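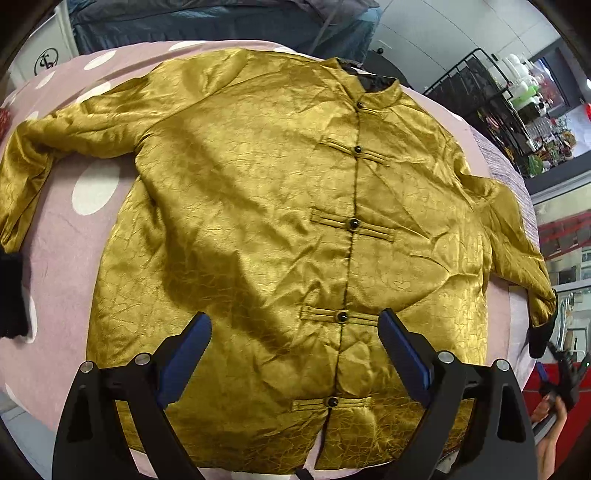
第3期　第2页

关于我们

Kuvthorpe是一家教机器叠衣服的公司。更正式的说法是“柔性织物操作系统供应商”，印在名片上，递出去以后，对方通常会翻到背面，看看有没有解释。背面是地址。

我们的客户是洗衣厂、戏服租赁公司和几家修改衣服的铺子。他们的共同点是衣服多、人手少，而且都听别的供应商说过“叠衣服这个问题早就解决了”。毛巾确实解决得不错。毛巾是方的，没有领子，也没有意见。

图上的金色缎面夹克属于另一类。立领，对襟，黑色圆扣配金色布条盘扣，袖口是黑色罗纹。缎面起皱以后反光，从一个角度看是亮的，换个角度就成了阴影，视觉模型在两者之间拿不定主意，常常选一个最自信的错误答案。公司里管这类衣服叫“考官”。

我们怎么工作

教机器叠衣服，先得有人叠给它看。我们的示教员手持夹爪，在铺了布的台面上抚平、对折、翻面、收袖子，夹爪上的相机把过程录下来，再拿去训练机械臂。夹爪的蓝色垫片是易耗品，行政每个月都问为什么又要买，我们每个月都如实回答：磨没了。

示教组由Naima Samir负责。她做过多年戏服，来公司第一天就问了一个没人愿意回答的问题：“它夹到扣子怎么办？”当时的答案写在白板上，叫“后续优化”。这四个字后来被擦掉，原因见下文。

机械臂和控制部分由Rainer Buschmann负责。他写的代码很稳，注释很短，最长的一条是“别动”。

四月的事

别家公司的“关于我们”写到这里，一般会放一张发展历程图。我们的历程里最值得写的一段发生在四月，地点是Prorley洗衣厂的后整理车间，时间是晚上，主角是一颗扣子。

那套系统在Prorley已经处理了超过600件衣服，以衬衫和工作服为主，表现体面，客户甚至给它起了名字（名字不太文雅，从略）。当晚来了一批演出服，对襟、盘扣、缎面。按合同，演出服不在适用范围内。按车间的习惯，推车推到哪台机器前面，就归哪台机器。

右臂去抓前襟，夹住了盘扣的布条。布条很结实，手工缝的，针脚比我们的风险评估细密。夹爪往回收，衣服不动，控制程序判断为“夹持打滑”，于是执行打滑时该执行的动作：加一点力，再来一次。还是不动，再加一点。重试上限设的是5次，这是Rainer当年为湿毛巾定的数，对湿毛巾来说十分合理。

到第3次，扣子那头和另一只夹爪挂在了一起。两条手臂隔着一件衣服开始拔河，双方都认为自己在纠正打滑，日志里各写各的，语气平静。接着台布被一起拖动，衣服的下摆连同台布翻上来，盖住了台沿的急停按钮。

值班的操作员做了培训手册上要求的事，伸手去拍急停，拍在了一团缎子上。第二下才拍准。停机以后夹爪没有松开，因为按照当时的设计，断电时夹爪保持原位，免得衣服掉到地上。她去解那条盘扣时，食指被连杆之间的缝夹了一下，破皮，淤青，去了诊所，当晚就回家了。衣服也救了回来，少了一颗扣子，客户的缝纫工补上了，颜色略有不同。

哪里错了

出事以后我们停用了所有在外面运行的同型号设备，客户对此意见不一。查原因花掉的时间比我们答应客户的要长，中间有一段主要是控制组和示教组互相发邮件，抄送人越来越多。结论如下，写得比较直白，方便别人抄走。

先说程序。它只认识一种“拉不动”，就是打滑。它不知道世界上还有“挂住了”这种情况，因为训练数据里没有。训练数据里没有，是因为示教员的手很巧，夹到盘扣会自己绕开，绕开的动作又太小，被筛选脚本当作抖动删掉了。也就是说，我们花钱请人做对了，再花钱把做对的部分清理干净。

再说急停。按钮的位置符合规范，高度也符合规范，画图的时候台面上没有布。装机那天台面上也没有布。验收表格上有一栏“急停可触及”，打了勾，打勾的人是站在空台子旁边打的。

然后是断电保持。这个设计当初是Schmieder的顾问提的问题：断电以后衣服会不会掉？我们回答不会，双方都很满意。没有人接着问手指的事，包括我们。

最后是合同。适用范围写在附录里，附录在文件柜里，文件柜不在车间。

后来改了什么

夹爪收回时的阻力现在会看变化的快慢。力升得又快又直，按挂住处理：停，松开，退后一点，叫人。重试上限改成2次，湿毛巾组为此提过抗议，理由充分，没有采纳。

两条手臂之间加了互相通报。听上去像是本来就该有的东西，对，本来就该有。

急停从台沿移到了立柱上，另配一根脚踩的拉绳。验收的时候台面上要铺布，布上要堆衣服，堆到操作员觉得有点过分为止。急停之后夹爪进入可手动推开的状态，衣服掉地上就掉地上，地是可以扫的。连杆之间的缝加了护片，由Lurnar供应，第一批尺寸做反了，退回重做，这里顺便提醒Lurnar一句，第二批很好。

筛选脚本停用了一阵，现在重新启用，但被删掉的片段要由Naima的组员过目。她坚持让示教员故意夹错：夹扣子，夹盘扣，夹袖口罗纹，夹到以后再慢慢退出来。刚开始大家都不太会，手巧的人要学笨很费劲。有位同事练到后来，回家吃饭拿筷子都先犹豫一下。

白板上“后续优化”的位置现在写着操作员的建议，字是她自己来写的，第一条是“松手要比抓得快”。她还在Prorley上班，跟我们说话比以前直接，我们觉得应该的。

目前还做不好的

亮面缎子的阴影仍然会骗过视觉模型，尤其是一道斜着横过前胸的深影，模型有时把它当成折痕，认真地沿着它去对折。针对这一点我们在补数据，进展有，慢。

带亮片的衣服不接。真毛皮不接。任何被客户形容为“应该没什么问题”的衣服，请先寄一件来。

需要操作员把手伸进两臂之间才能完成的工序，一律不做，加钱也不做。销售部门已经签字知悉，签了两份。

来访与联系

示教间可以参观，请提前写信。进门把项链、长丝巾和挂绳工牌摘下来，放在门口的篮子里；走的时候记得拿，篮子里现在有一条灰色丝巾，放到现在没有人认领。

想看四月事故的完整报告，来信写明单位即可，附录也会一并寄出。报告里有一张力的曲线图，Rainer要求注明纵轴单位以第二版为准，第一版的单位标错了。

示教组长期招人，做过裁缝、熨烫或者后台换装的优先，会不会编程无所谓。面试内容是叠一件“考官”，不限时，叠完聊聊您觉得机器会在哪里出错。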